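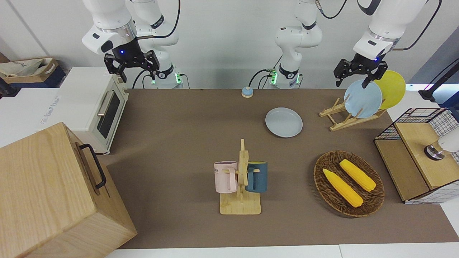 Measuring and correcting the temperature offset of a toaster oven

Trulumholm Kitchen Notes, note 896
Last revised December 2019

The dial on a small oven sets a thermostat. It does not report the temperature of the air around the food. The two can differ by a wide margin, and the difference usually changes across the range of the dial. The procedure below measures the offset at three settings and produces a short table that can be taped inside a cabinet door.

The procedure applies to countertop ovens with a mechanical dial or a digital set point. It does not apply to microwave ovens or to ovens that offer only a browning scale.

What you need

A digital thermometer with a wire probe rated to at least 500 F. The readings in this note were taken with a Csizmadia two-channel unit. A single-channel unit works if the probe is moved between runs.
A clip or a loop of bare steel wire to hold the probe clear of the rack.
A timer, paper, and a pencil.
A saucepan and ice for checking the probe.

Dial thermometers that hang from the rack are slow to respond and hard to read through the door glass. They can be used for a rough check but not for the table.

Before you start

Empty the oven. Take out the baking tray and clean the crumb tray, which will smoke during the highest run if it is dirty. Put the rack in the middle position.

Leave the clearance on all sides that the oven manual asks for. An oven pushed against a wall can trip its thermal cutoff early, and the readings will then describe the cutoff. Plug the oven directly into a wall outlet, with nothing else large running on the same circuit. A kettle on the same circuit will lower the voltage at the oven and lengthen the heating part of each cycle.

Step 1. Check the probe

Fill the saucepan with crushed ice and add just enough cold water to fill the gaps. Stir, wait two minutes, and hold the probe tip in the middle of the slush without touching the pan. The reading should be 32 F. Write down the error, if any, and subtract it from every later reading. An error of more than 4 degrees means the probe should be replaced.

A check in boiling water is optional. The boiling point drops with altitude, so look up the figure for your elevation first.

Step 2. Place the probe

Clip the probe so that the tip sits over the center of the rack, one inch above the bars. The tip must not touch metal and must not be in direct line with a heating element at close range. Route the wire out through a front corner of the door, where the gap is widest. Close the door gently. A crushed wire gives readings that jump, or no reading at all.

Step 3. Preheat past the indicator

Set the oven to bake at 250 F with the convection fan off. Set the oven timer to 60 minutes, or to the stay-on position if there is one. Ignore the preheat light. On most small ovens it goes out the first time the thermostat opens, at which point the air has overshot and the walls are still heating up.

Wait for three full cycles of the heating element. The element clicks on and off, and on many models it glows when on. With the Faltton oven used here, the third cycle ended at nine minutes.

Step 4. Record highs and lows

For the next three cycles, write down the highest and the lowest reading of each. Do not open the door. One opening will spoil the cycle in progress and the one after it.

Add the six numbers and divide by six. The result is the average air temperature at that setting. The gap between the mean high and the mean low is the swing. On the Faltton the swing at 350 F was 56 degrees, a large figure but an acceptable one for a bare thermostat with no fan.

Step 5. Repeat at 350 F and 425 F

Turn the dial up without letting the oven cool. Always approach a setting from below. Mechanical dials have some slack, and a dial turned down to 350 will not stop in quite the same place as one turned up to it. Use the same habit later when cooking, or the table will not hold.

Wait for three cycles again at each setting before recording.
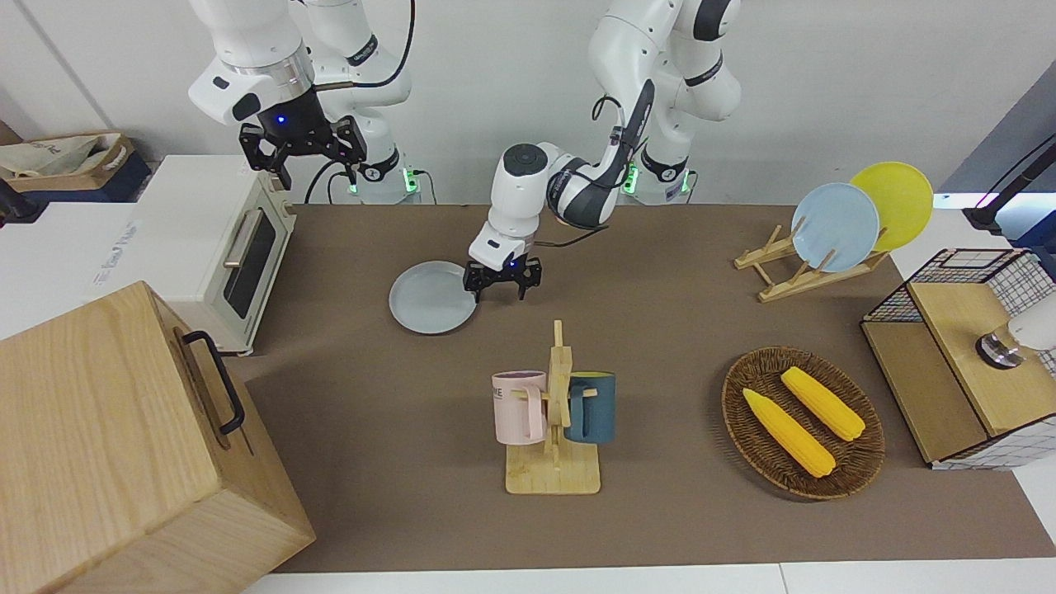
Building the table

Make three columns: dial setting, measured average, and offset. The offset is the measured average minus the dial setting, with the probe error already removed. A negative offset means the oven runs cool.

To cook at a given temperature, subtract the offset from the target. If the offset at 350 is minus 20, set the dial to 370. For targets between two measured settings, draw a straight line between the two offsets and read from that. Do not extend the line past 425. Many small ovens flatten out near the top of the dial and cannot get any hotter.

Using the internal adjustment

Some digital models have an offset setting in the menu, typically limited to 35 degrees either way. Use it only when all three offsets are close to each other. If they are spread out, a single correction fixes one setting and makes another worse – keep the paper table instead.

Do not open the case to turn the screw on a mechanical thermostat. It sits close to line voltage terminals.

Convection

The fan evens out the air and reduces the swing, so it needs a table of its own. Repeat steps 3 to 5 with the fan on.

When to measure again

Repeat the measurement after replacing an element, the thermostat, or the door seal. Otherwise once a year is enough. The November check on the same Faltton moved the 350 F offset by 3 degrees, within the error of the method.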